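Nutsugah Savings Group Survey: read me first

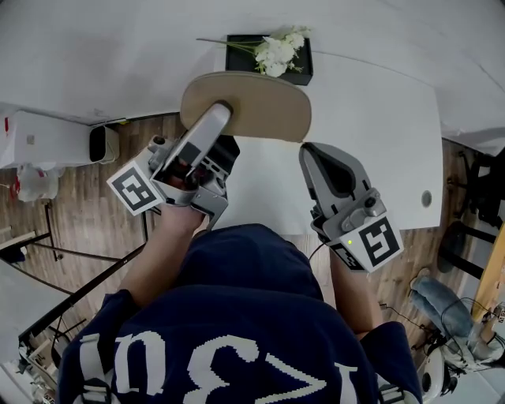

Last changed: April, by Akosua (column notes and the bit on missing answers)

Hi, and thanks for downloading this! I'm Akosua Tetteh, and I look after the survey files for the Nutsugah women's savings groups. Kojo Atinga did most of the interviews and all of the arguing with the spreadsheet, so if something in here is clever it's probably his.

What you get

One file, responses.csv, with 2336 rows. Each row is one interview with one member. There were 113 groups in the end, and nearly all of them meet under the Jirkero program (a handful joined through Plustent, see the column called "route"). A second file, groups.csv, has one row per group, and you can join the two on group_id.

The columns people ask me about

role – member, chair, secretary or keyholder. Some women hold two roles and we only kept the first one they named.
share_value – what one share costs in that group, in local currency. If you see 1000 that's a real answer, so please don't filter it out as a typo (I did that once and lost a whole district).
loan_use – free text, translated by Kojo. School fees, seed and stock for a stall come up over and over.
say_at_home – who decides how the loan gets spent: me, my husband, both of us, someone else. This is the one we built the survey for, and I'd love to see what you do with it!
safe_to_answer – yes or no, filled in by the interviewer. If it says no, the questions on conflict at home were skipped and those cells are blank.

Missing answers

Blank means skipped or not asked. 99 means she'd rather not say. Please keep those apart, they mean very different things.

Privacy

Names, phone numbers and villages are gone. Groups with very few members were merged with a neighbor. Ages are in bands, and the oldest band is wide on purpose. Please don't try to work out who anybody is.

Using it

Free for research and teaching – just credit the Nutsugah survey. For anything commercial, write to us first. The cleaning scripts live in the Stirnier folder, and they need to be run in order, starting with 01_merge. Kojo is still fixing the date column in groups.csv, so leave that one alone for now.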